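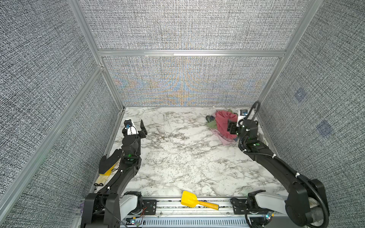

Amado Lacson asked whether people taken into custody and later released without charge would have their photographs removed from the town's police page, and if so, who they would have to ask.

The chair said this fell under item 3 and would be taken there. Mr Lacson agreed to wait.

CATACUTAN POLICING AND COMMUNITY LIAISON PANEL
Minutes of the ordinary meeting, July 2026
Held in the upstairs meeting room, Evero Street

In the chair: Wilfredo Soriano
Present: panel members for Catacutan North, Catacutan South, Huvia and Voston; the duty inspector; the custody sergeant; the clerk
Members of the public: 10
Apologies: the member for Huvia Lane, the youth justice worker

1. Minutes of the last meeting

The minutes of the April meeting were agreed with one correction. Under item 5, "Voston Road" should read "Voston Rise". The clerk will amend the signed copy.

2. Matters arising

2.1 Lighting in the underpass at Huvia. The council has replaced the lamps at the northern end. The southern end is on a separate supply and is still waiting for the electricity company. The member for Huvia said residents were still walking round by the main road after dark. To stay on the list.

2.2 Front counter hours. The inspector confirmed that the counter at Evero Street will go on closing at six. The panel had asked in April for one late evening a week. This was looked at and turned down on staffing grounds. The member for Catacutan South asked for her disappointment to be recorded.

2.3 Lost property. Closed.

3. Publication of custody photographs

The chair introduced the item. The panel was asked in April to give a view on whether the police page should carry on showing photographs of people who have been arrested but not convicted.

The inspector set out the present practice. A photograph may be put up once a person has been charged. It comes down if the case is dropped, but only when the court office tells the station, and that message does not always arrive. In the past year 33 photographs were put up. In 2 cases a photograph stayed up after the charge had been withdrawn. Both have since been taken down and letters of apology sent.

Mr Lacson repeated his question. The custody sergeant said that a person released without charge should never appear on the page at all, and that anyone who did should write to the station or come to the counter with proof of who they are. Mr Lacson said most people would not know that and asked for it to be written on the page itself. The inspector had no objection.

Mr Lacson also asked about copies. A picture taken down from the police page can still be found on other sites for years. The sergeant said the station had no power over those sites. The member for Voston thought that was the strongest reason for waiting until conviction.

The member for Catacutan North disagreed. He said the photographs had brought forward witnesses in the shop burglaries last winter and residents liked to know what was being done. The inspector was asked whether any witness in those cases had mentioned the page. She did not have that information and will check.

There was some discussion of age. At present no photograph is published of anyone under 18. A member of the public asked whether 18-year-olds still at school could be treated the same way. The inspector said the law treated them as adults but the station could set its own rule for the page. Views were mixed and no vote was taken on this point.

It was proposed that the panel recommend publication after conviction only, except where the police are looking for the person or where there is a risk to the public. Carried, with the member for Catacutan North voting against.

Action: inspector to pass the recommendation to the divisional office and report the reply.
Action: custody sergeant to draft wording for the page on how to ask for a picture to be removed.

4. Vehicle stops and searches

The quarterly figures had been sent out with the agenda. There were 55 vehicle searches in the quarter. The member for Huvia said the table gave the street but not the time of day, and it was hard to tell whether the late-night stops residents complained of were in it. The inspector will ask for the time to be added.

A member of the public said her son had been stopped on Voston Rise and had not been given a slip. The inspector said a slip should be offered every time and could still be asked for afterwards. She took the details outside the meeting.

The member for Voston asked if panel members could again watch body-worn footage of a small number of stops, as was done two years ago. The inspector was in favour. Names and number plates would be hidden and members would need to sign the confidentiality form again, as the old forms have run out.

Action: clerk to send out the forms.

5. Custody visitors

Visits to the cells were made on the usual rota. Matters raised by visitors were a broken call button, a shortage of blankets and the lack of reading matter in any language but English. The call button has been mended. Blankets are on order. The library at Catacutan has offered withdrawn books and the sergeant will collect them.

One visitor was kept waiting at the door for longer than the guidance allows. The sergeant said the shift had been dealing with a prisoner who was unwell. The panel accepted this and asked that visitors be told the reason at the time.

6. Correspondence

A letter from traders at Huvia about shoplifting and slow replies to calls. Copy to the inspector for answer.

A letter asking the panel to look into a complaint against a named officer. The clerk has replied that the panel cannot deal with single complaints and has given the address of the complaints office.

7. Any other business

The chair reminded members that expenses forms must reach the clerk before the end of the month. The member for Catacutan South asked if papers could be sent out a week earlier. The clerk will try, but depends on the figures coming in.

8. Next meeting

Same room, date to be confirmed by the clerk. Custody photographs and the search figures to be on the agenda.

The public part of the meeting closed at 8.40 pm.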